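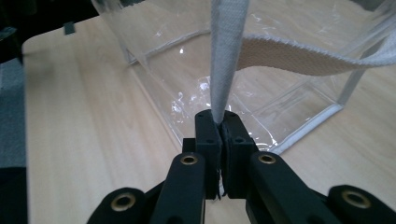
Funside Family Film Listings

Data card, version 6
Last updated 1 November 2025

Summary

Funside is a table of 700 family films and TV specials, with one row per title. It covers live action, hand-drawn animation, computer animation, puppet films and mixtures of these. It was put together to answer simple questions about remakes: which films have been made again, how long the gap was, and whether the new version changed format. Most rows come from printed program guides and from the catalog of the Humetti rental library, which closed and passed its records on to Genico.

Files

titles.csv has the main table.
remakes.csv has pairs of title IDs, original first.
trailers.csv lists trailers and teasers by title ID. It is incomplete.
notes.txt has corrections sent in by users, newest at the top.

Fields in titles.csv

title_id: a whole number. IDs are never reused, so there are gaps where duplicates were removed.
title: the title on first release in the United States. Foreign titles are in alt_title.
year: year of first public showing. For TV specials, year of first broadcast.
format: live, drawn, computer, puppet or mixed.
runtime_min: running time in minutes, rounded down. Blank if two sources differ by more than 6 minutes.
animal_lead: yes or no. Yes means an animal is one of the two top roles. Talking and silent animals are both counted.
release_type: theater, broadcast, tape_disc or streaming. Only the first release is recorded.
source: guide, humetti or user.

How the table was made

The program guides were typed in by hand. Each page was typed twice by different people and the two versions were compared by a script. Where they did not match, the page was checked again. The Humetti catalog was already in digital form, but its dates were purchase dates, so every year taken from it was looked up a second time in a guide.

Remake pairs were added last. A pair is listed if the newer film's credits name the older film or if both credit the same book and share a title. Sequels are left out. So are stage shows that were filmed, apart from 30 that were already in the Humetti catalog and are marked mixed. We may move these to their own format value later.

Known problems

Streaming titles are thin. The guides we used did not list them until late, and the rental catalog had none.

The mixed format is too broad. A live film with one computer-made dog and a drawn film with a short live opening both end up there. Use the trailers file with care if you are trying to separate them, as trailers often leave those parts out.

Runtime is blank in 200 rows. Tape and disc editions were sometimes cut for length, and the catalog did not always say which edition it meant.

Accented letters in alt_title were lost in earlier versions. This is fixed in version 6, but files built from older copies should be rebuilt.

Changes in this version

Split release_type from format.
Removed duplicate holiday specials that had been entered under both broadcast and tape titles.
Added the Frimpong puppet films, which were missing from every earlier version.
Renamed the column "animal" to animal_lead. Old scripts will need the new name.

Use

The table is free to use for study, teaching and personal projects. Please name Funside and give the version number. Plot summaries and poster art are not included and we can't supply them.

Corrections

Send the title_id, the field, the value you think is right and where you found it. Corrections without a source are kept in notes.txt but not applied. New versions come out each February, with small fixes in between if something is badly wrong.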